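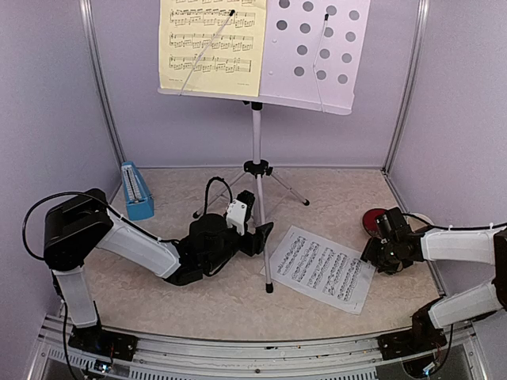
Wafula Athumani
Before you spend money on a heavier desk, check whether the slipping is in the tilt joint or in the height clutch. They fail differently. If the desk rotates forward under load, it's the tilt joint. If the whole upper tube creeps down through a movement, it's the clutch. Your post says "sinks," which could be either one.

pedalpoint
It creeps. I marked the tube with pencil at the collar and it had dropped 5 mm by the end of rehearsal. The tilt is fine. The stand is a Ruker, bought used, and the only thing on it was a folder of parts and a pencil.

Wafula Athumani
Clutch, then. The older Ruker clutch is a split nylon sleeve squeezed by a spring. The sleeve glazes. Pull the upper tube all the way out, degrease the tube with isopropyl, and scuff the inside of the sleeve with 320 grit. Don't sand the tube itself.

oboe_dad
I'd skip the sanding. Once the sleeve is glazed it is also worn, and scuffing takes off more material. You gain a month and then it's worse. Replace it.

Wafula Athumani
Worn by how much? I have done two of these and neither has moved again. The spring takes up far more than you remove with a light scuff.

oboe_dad
Depends on how many hours they see. Ours are in a school band room and get raised and lowered all day by people who don't push straight down. At home you might get away with it.

kwl
Is there a part number for the sleeve? The Ruker site lists the complete upper tube assembly and nothing smaller.

oboe_dad
They won't sell it separately. The Nair sleeve fits if the tube is the same outside diameter. Measure it with calipers, not a tape. There are two tube sizes and the smaller one will go into the larger sleeve and feel tight until you load it.

pedalpoint
Measured, and it's the larger one. I cleaned it first because that was free. Isopropyl took a lot of brown residue off the tube. Reassembled, put the same folder on, left it from lunch until dinner. No movement against the pencil mark. I have not scuffed anything.

Wafula Athumani
Leave it alone, then. The residue was probably oil. Somebody sprays these every time they squeak and the clutch is the one place that has to be dry.

staccatissimo
Disagree with the whole approach. Friction clutches are the wrong design for a stand that carries a full score. Get a Cunell with the thumbscrew collar and stop thinking about it. I have a 162-page vocal score on mine and it stays where I put it.

oboe_dad
A thumbscrew collar is fine if one person uses the stand. In a section it gets overtightened, the screw dents the tube, and after that it only locks at the dent. I have a closet full of them.

staccatissimo
Put a brass pad under the screw tip.

oboe_dad
The pad falls out the first time somebody backs the screw off all the way.

kwl
Related question on the tilt joint. Mine holds the angle but the desk has started to lean sideways, so loose sheets drift toward the low corner. Is that the same friction washer?

Wafula Athumani
No. The washer only controls front-to-back angle. Sideways lean is usually the rivets or bolts where the bracket meets the desk. If it's bolted, snug both bolts evenly and add a lock washer. If it's riveted, drill the rivets out and use machine screws with nylon insert nuts. Put the heads on the music side so the threads don't catch on sleeves.

kwl
Riveted. One of them spins when I push on it.

oboe_dad
Replace all of them while you have the drill out. Check the base too. On a carpeted riser a bent leg gives you exactly the same symptom, and I've seen people rebuild a bracket that was fine. Set it on a hard floor and put a level on the tube.

kwl
The tube is plumb, so it's the bracket. I'll get screws tomorrow.

pedalpoint
Update after the July concert at Florkthorpe. The clutch held through both halves with the folder on it. I ordered the Nair sleeve anyway and it's in a drawer.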